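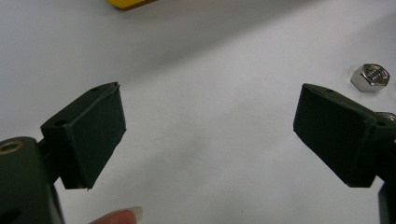 一颗螺母，和它背后的四十毫秒

赶稿。先把背景交代了。

10月19日，Wemthorpe，Lirkivach的软件组。一层楼，进门先是架子，再是桌子，再是线。我去之前以为会看到一排机械臂在跑，结果大半天都在看屏幕。时间轴、曲线、日志。偶尔有人起身，抓起手持夹爪，到白色台面前比划几下，又坐回去。

Baltasar Cantero管数据管线，也管一部分控制代码。语速快，句子经常只说一半，另一半敲在键盘上。

他要让我看的第一样东西是一颗六角螺母。银色的，平躺在白台面上，螺纹孔朝上。夹爪张着，两根手指中间隔着一大片白，螺母在右边那根手指的外面，够不着。

“你觉得这一步难在哪？”他问。

我说，抓吧，东西小。

他说抓是后面的事。前面先得知道自己的手在哪儿。

白台面的麻烦

手持夹爪这套做法，圈里人熟，不多讲：人拿着夹爪做动作，夹爪上的相机录，软件从画面和惯性数据里把手的轨迹算回来，再喂给策略。Lirkivach内部管轨迹还原这一块叫Muli，管规划和执行那一块叫Urex。两个名字都没什么含义，Cantero说起名那天大家想早点下班。

Muli最怕的就是白台面。

视觉里程计要找特征点。角点、纹理、边缘，什么都行。白台面上有什么？一点污痕，一道灰色的影子，没了。手指自己倒是棱角分明，还有螺丝孔，特征好得不得了，可手指跟着相机一起动，对定位一点用都没有，反而骗人。早期版本就上过这个当：手指占了画面一大块，算法抓住手指不放，得出结论，相机没动。轨迹一条直线，停在原地。人明明把夹爪从左边挪到了右边。

现在的办法是遮罩。手指张开多大，遮罩就跟着多大，开合角度从编码器读。听上去简单，第一版写了一个下午。然后改了一个月。

改什么？边缘。遮罩小一圈，手指的轮廓漏进来，轨迹发抖。大一圈，把螺母盖住了，等于把目标从画面里抹掉。螺母离右手指就那么一点距离，尤其合拢前的一瞬间，手指和螺母几乎贴着，遮罩多出几个像素就出事。Cantero给我看了两个版本的对比，旧版本里螺母的检测框在接近的时候一闪一闪，最后干脆不见了。新版本稳的多。

“那人的手指呢？”我指着屏幕。画面最下沿有一截指尖，看得见指甲。

“动态物体。另一个遮罩。”他说，“它比螺母显眼，形状还会变。你要是不管它，检测器会给它打分，分还挺高。”

他给我翻了一条旧日志，指尖那一行的置信度写着0.9开头。当时的标签是“nut”。有人把这行截图设成了组里聊天群的头像，到现在没换。

时间戳，时间戳，时间戳

标题里的四十毫秒从这儿来。

相机一条时间线，编码器一条时间线，惯性单元再一条。三条线各走各的钟。画面里看到手指合上，编码器说还没有，差四十毫秒。人手动作慢的时候看不出来，快的时候，四十毫秒够手指走出一颗螺母的宽度。

策略学到的就是错的。它会以为，看到手指已经碰到螺母的时候，正确的指令是“再张开一点点等等”。于是真机上出现了一种犹豫，手到了，停一下，抖一下，再合。演示的人从来没有这么做过。组里一开始怀疑是网络的问题，换结构，调学习率，加数据。都没用。

后来查到时间戳。怎么查到的，Cantero讲了三遍，每遍不大一样，大意是有人嫌曲线难看，把两条叠在一起画，发现峰对不上。

修法分两步。先是标定，每次开录之前夹爪空开空合几下，软件从画面里量手指张角，跟编码器做互相关，求出偏移，写进文件头。再是校验，录完以后重算一遍，前后差太多就打回。打回的那一批，232条演示，全部来自同一个上午。那天换了一根线。

我问那232条怎么办。扔了？

没扔。偏移是固定的，能补回来。补完进训练集，但打了记号，评估的时候单独看。他说如果当时没把原始时间戳存下来，只存对齐以后的，那就真的只能扔。所以现在有条规矩写在代码仓库的首页：原始数据只读，所有修正都写在旁边的文件里。改一百遍也不碰原件。

这条规矩让硬盘账单很难看。没人提议取消。

抽屉是透明的

第二样东西在墙那边。一个黄色的零件柜，格子里一个个透明塑料抽屉。

螺母任务好歹背景干净。到了零件柜这边，背景什么都有，特征点多到用不完，问题换了一个方向：抽屉正面会反光。

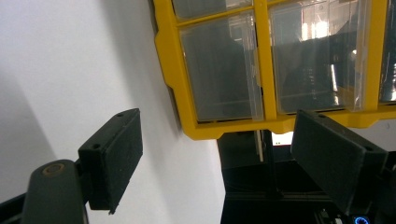
黄色零件柜与透明抽屉，前方是手持夹爪的两根手指。

抽屉面板上有房间的倒影，亮的像窗，暗的是些轮廓。人的眼睛一看就知道那是反光，自动略过。Muli不知道。它在倒影上也能找到角点，而且是很漂亮的角点，对比强，边缘锐。然后这些点按照倒影的规矩移动，相机往左，它们走的路跟黄色边框上的点完全不是一回事。

几何上讲得通，镜子里的点可以当成柜子后面很远处的点。有阵子组里真有人想利用这个，把倒影当成一个虚拟相机，两边约束一起解。写了原型，在平板镜子上跑得很好。塑料抽屉不平，每个抽屉插进去的角度也差一点，倒影一格一格地错开。原型收进了分支，没合并。

最后用的办法比较土。给每个特征点算一个跟整体运动模型的一致性，长期不合群的降权。黄色边框的点合群，墙上的点少但也合群，倒影上的点走着走着就被降到零。代价是刚开始那一小段轨迹不准，系统还没看够，不知道该信谁。所以离线处理时先正着跑一遍，再倒着跑一遍，两遍合起来。在线就没这个福气了。

在线怎么办？Cantero的回答是，慢慢来。字面意思。Urex在靠近反光面的时候会把速度上限压下来，直到定位的协方差收敛，再放开。

规划这一头

说到Urex。

Urex原来是一个很标准的规划器，给目标位姿，出轨迹，避障，完事。后来策略网络自己会吐动作了，有人觉得规划器可以退休。没退成。网络给出的是一小段一小段的动作，每段之间不保证连续，关节限位它也不懂，更不知道黄柜子下面还有一片黑乎乎的台面或者机器，碰上去会响。

现在的分工是这样：网络提议，Urex审。每来一段动作，Urex先看跟上一段接不接得上，接不上就插值；再看逆解有没有，离奇异点远不远；再过一遍碰撞检查；都过了才发给控制器。审查用时有预算，12毫秒，超了就用上一段剩下的尾巴顶着。再超，停。

12毫秒这个数字吵过。控制那边想要更短，感知那边想把自己那份时间也塞进来。我在白板上看到好几个被划掉的数字，其中一个外面画了圈又打了叉。

被Urex否决的动作不会消失，全部存下来。这是我觉得整套东西里最有意思的部分。存下来的否决按原因分类，每个版本发布前，有人（轮流）坐下来看一遍。最近一次发布前看了102条。多数没啥可说的，关节到头了，速度过了。有11条值得开会，都在零件柜任务里，都是同一个毛病：夹爪去够抽屉，手指张得太开，右边的手指要从隔壁那条黄色竖隔板里穿过去。

碰撞检查当然拦住了。可网络为什么会这么提议？

翻演示。人拿着夹爪的时候，手腕会不自觉地转一点，手指斜着进去，刚好错开隔板。轨迹里有这个旋转，量很小。训练前有一步平滑，把它当噪声抹掉了大半。网络学到的是一个没有转腕的版本，直直往里走。

平滑滤波器是谁写的？Cantero举手。他自己。两年前，为了处理另一个机型的抖动，写完就忘在了默认配置里。

改完以后，平滑参数不再有默认值。不填，管线不跑，报错，报错信息里有一句骂人的话，我去的时候刚有人提了工单要求改文明一点。工单状态是“讨论中”。

工具，工具

外面的人爱问模型多大，用什么结构。这里的人一天里多数时间花在工具上。

比如回放器。他们自己写的，左边画面，右边轨迹，下面是编码器和时间戳的差值，拖到哪一帧，三边一起动。丑。按钮是灰的，字体是系统默认的，有个按键标着“别按”，按了会重建索引，要等很久。但所有人都开着它。前面说的四十毫秒，说的指尖被认成螺母，说的转腕被抹掉，最后都是在回放器里一帧一帧拖出来的。

比如标注。螺母那种任务，目标露出多少算“可见”？手指挡了一半算不算？原来各标各的，后来在标注工具里加了一个灰度条，逼着人选一个遮挡程度。还有画面顶上只露出一条边的东西，黄的，方的，看不出是什么。标注规则写得清楚：看不出就标“未知”，不许猜。以前有人猜过，把一类东西猜错了整整一批，检测器跟着学，学得特别认真。

再比如版本。代码有版本，数据有版本，标定文件也有版本。三个版本号拼在一起，才是一次训练的身份证。Cantero让我随便指一个旧模型，他去查当时吃的是什么数据，敲了三行命令，出来了。他看上去挺得意，然后发现其中一个标定文件的备注栏写着“临时，明天改”。日期很旧了。

他把那行复制下来，贴到待办里。待办很长，我没往下翻。

还没解决的

我问他现在最头疼什么。

他说光。台面上那道灰影，人站的位置一换，影子就跟着换。金属螺母的高光也换，一会儿亮在这条棱，一会儿亮在那条棱。数据增强能糊弄一部分，随机调亮度，随机加阴影，可合成的影子边缘太规矩，网络好像分得出来。组里正在试一个办法，训练时让同一段动作配上不同光照下录的背景，螺母那块单独重渲染。效果？还在跑，他不肯给数字。

还有接触。相机看得到手指，看不到力。手指的垫子碰没碰到东西，现在靠电机电流猜，猜得粗。螺母夹起来以后在指间转没转，画面里多半也被手指自己挡住了。有人主张加触觉传感器，有人主张先把电流信号榨干再说。Cantero是后一派。理由他讲到一半，训练任务报了错，他转过去看日志，我就没听到后面的。

报错是磁盘满了。

他删缓存，我收本子。出门时经过那张白台面，又有人拿起夹爪在做开录前的空开空合，屏幕上跳出来一行偏移值，绿的，然后开始录。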